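Betreff: Re: [Hausliste Dasomeck] Leere Tablettendosen, wohin damit?

Liebe Liste,

danke für eure vielen Antworten, ich komme erst jetzt dazu. Am Wochenende habe ich mich endlich an das Sortieren der bunten Dosen gemacht.
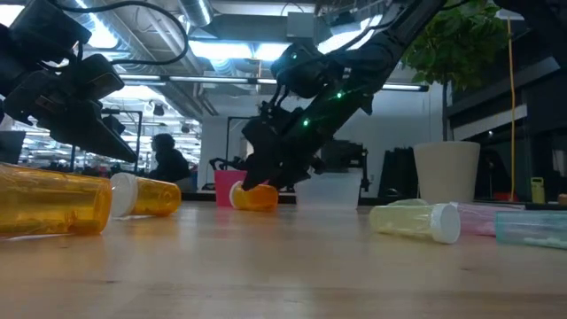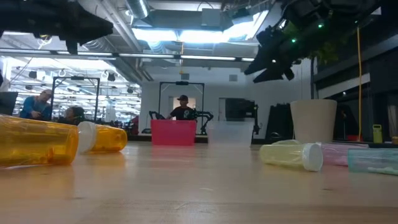
Mathis Leblanc schrieb am Do., 15. Februar:
> Werft die Dosen bitte nicht gleich weg! Für Knöpfe und
> Saatgut sind sie wunderbar. Ich nähme gern 11 Stück,
> am liebsten mit Deckel. Muss das Etikett vorher ab?

Lieber Mathis, die 11 sollst du haben, und Deckel gebe ich natürlich dazu! Etiketten mache ich grundsätzlich ab, schon wegen der Namen, die geht ja niemanden etwas an. Warmes Wasser, ein Schuss Spülmittel, über Nacht stehen lassen, den Rest schafft ein Tropfen Speiseöl (danach noch einmal spülen, sonst klebt dir das Saatgut fest).

Eine herzliche Bitte noch an alle: Schaut vorher hinein. Was an Tabletten übrig ist, gehört nicht zu mir in die Kiste, fragt damit lieber in der Apotheke nach. Und wer verschiedene Farben hat, darf sie gern schon getrennt bringen, das spart mir einen halben Nachmittag.

Abholen könnt ihr bis Mai, einfach zweimal klingeln.

Liebe Grüße aus dem Hinterhaus
Wullia

--
Hausliste Dasomeck | Kontakt: Listenverwaltung | Nach oben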